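Two Hands, One Block, and a Very Patient Afternoon
A few weeks with the Dridex bench simulator, the starter kit that lets you teach a two-armed robot before you own one 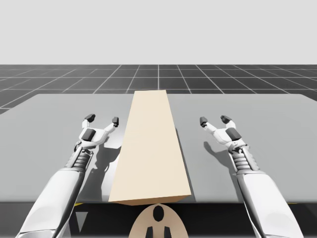

What you get for your money

I should admit at the start that I'm the sort of person who reads the manual in the bath, so a product that arrives as a download and a slim printed guide was always going to leave me a little wistful. There is no crate to pry open with Dridex, no foam to pick out of the carpet. You install it, you make a cup of tea, and by the time the tea is cool enough to drink there's a pair of white arms waiting at a gray table with a long beige block between them, and you are, in a small way, a robot programmer.

Dridex is made by Engelhardt, a small company in Grandau that spent its early years writing control software for packaging lines. The starter edition costs $1000 for a classroom or workshop license, good for 12 seats, and it comes with a library of practice tasks that begins with the plain block and works up to things I'm still not ready to talk about. You can buy a single seat too, though the price per person is a good deal less friendly that way.

A room with nothing in it, on purpose

The first thing that struck me was how bare it all is. A dark floor ruled with thin white lines, a pale backdrop, a tabletop with softly rounded corners, and that's your whole world. I had been trying out a rival package with a kitchen full of fruit bowls and window light, and I'd enjoyed it very much for an evening, but I kept losing track of what my grippers were doing. On the Dridex table I found my eye went straight to the fingertips, which are black against the white fingers and wonderfully easy to follow. The shadows help more than I'd have guessed. When you're trying to judge how high a gripper is hanging over a flat surface, a good honest shadow is worth a whole panel of numbers (the numbers are there as well, if you like them, in a drawer on the left of the control window).

The view I used most looks out over the table from the robot's side, with the forearms coming up from the bottom corners like your own would if you sat down to dinner. It took me perhaps an hour to stop leaning in my chair.

Learning to lift together

The opening lesson asks you to pick up the block with both arms at once, and oh, it is harder than it sounds! One arm gets there early, the block swivels, and the other arm closes on thin air. My first dozen tries would have embarrassed a toddler. But the software keeps every attempt, and you can scrub back through a run, fix the one moment where the left wrist came in too steep, and carry on from there without starting over. I came to love this feature more than any other. By the end of my time with it I had 3208 saved attempts, of which 2376 were marked as successful lifts, and I'm proud of every last one of them.

Those saved runs are also what you feed to the training side of the package, which studies your good lifts and then tries a few of its own. Watching it copy my habits – including a fussy little pause before closing the grippers – was both flattering and slightly humbling.

Where it creaks

The guide is cheerful but thin, and the chapter on contact settings seems to have been written for people who already know what they are. I spent a whole evening with a block that slid about like soap until I found the friction setting two menus deep. Exporting is slow, too, and on my aging laptop the fan made its feelings known from start to finish. And while I grew fond of the plain gray table, I'd have liked one or two livelier settings in the box, if only as a treat for younger students. Engelhardt sells those separately as the Tadcombe pack, which adds shelves, bins and a small workshop, and I do think at least the shelves ought to be included.

Who it's for

If you teach a robotics club, or you're weighing up a real pair of arms for a small shop and want some practice first, I'd happily point you to the starter edition. The practice tasks are well paced, the controls feel friendly once your hands learn them, and a dropped block costs you nothing but a sigh. A free trial with the first four lessons is available from Engelhardt, and the block lesson is the second of them. Give yourself a long afternoon for it, and put the kettle on first.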